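Fastport

Fastport is the motion and replay layer we use on our two-arm benches. It takes joint targets from whatever is making the decisions (a person on the leader arms, a learned policy, a hand-written script) and gets them to the motors smoothly, on time, and without the two arms hitting each other. It also writes everything down, so you can play any run back later and find out what went wrong.

It started as a weekend script for replaying demonstrations and grew a lot from there. We love working on it, and we hope it saves you some of the headaches it has saved us!

What's in the repo

fastport/core - the control loop, command buffer and watchdog
fastport/guard - arm-to-arm and arm-to-table distance checks
fastport/replay - record, trim, slow down and play back runs
fastport/plan - short-range planner for getting in and out of a grasp
gredham/ - the bench viewer, runs in a browser
tasks/ - task files, one folder per task
tools/ - calibration, log checks, the cable slack test

Gredham used to live in its own repo. It was moved in here in June and some old links still point to the wrong place. If you find one, please open an issue.

Getting started

You'll need Python and a Linux machine with two free USB ports. Then:

pip install -e .
fastport calibrate --bench nuttall
fastport check
fastport run tasks/cafe_counter/reach_cup.yaml --slow

Keep --slow on for the first few runs of any new task. It caps joint speed at 15 per cent and makes the guard a good deal fussier. Please don't skip calibrate after swapping a motor, even if the arm looks fine at rest. Small offsets at the shoulder become big ones at the fingertips.

How the loop works

The loop runs at 200 Hz. Each tick it reads both arms, asks the command buffer for the next target, passes that target through the guard and sends what comes out. Policies run much slower than this, so they hand over chunks of 14 steps and the buffer fills in between with a smooth curve. When a new chunk shows up before the old one is finished, the two are blended. Blending got rid of nearly all the twitching we used to see at chunk borders, and it's still my favourite part of the code.

If the buffer runs dry, the arms hold position. If it stays dry, the watchdog eases both arms back to their rest pose, one at a time, left first.

The guard

Most of our tasks have both grippers working close to the same small object, so the guard can't just draw a wall down the middle of the table. It models every link as a capsule and checks each pair, including the wrist housings. Where two capsules get too close, only the part of the motion that would bring them closer is removed. The arm can still slide sideways or back away, and that makes teleoperation feel far less sticky.

The café counter tasks are the best workout we have for this, with the arms meeting over a single cup and plenty of stock behind them to stay clear of. 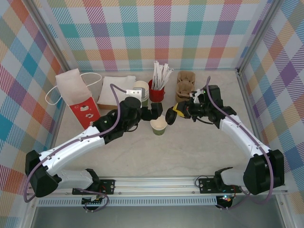 Both grippers at the cup on the café counter setup, with the straws or stirrers, spare cups and carriers along the back.

Paper cups are light and easily crushed, so reach_cup.yaml sets its own grip limit and a slower final approach. Copy those values if you're writing a task with anything similar. The stock along the back goes into the task file as plain boxes under keep_out. They don't have to be exact, but make them a bit taller than the real thing - wrists dip more than you'd expect on the way past.

Replay and logs

Every run is saved as a single file with joint states, commands, guard events and camera timestamps. Open one in Gredham and you can scrub through it, with guard events marked in colour on the timeline. To play one back on the bench:

fastport replay runs/latest --speed 0.5

Replay goes through the guard too, so an old log can't drive the arms into a box you've added since.

Known problems

The planner gives up too early when both arms start near the same keep_out box.
Grostater exports lose their guard events. The fix is half done on the grostater-events branch.
The cable slack test only looks at the wrist joints. Check the shoulder loops by eye.
Issue 49 (viewer freezes on very long runs) is back. Splitting the log first gets around it.

Contributing

Yes please! New task files are the easiest way in, and we're keen to see tasks we'd never have thought of. Run fastport check before you send anything, and attach one log from a --slow run.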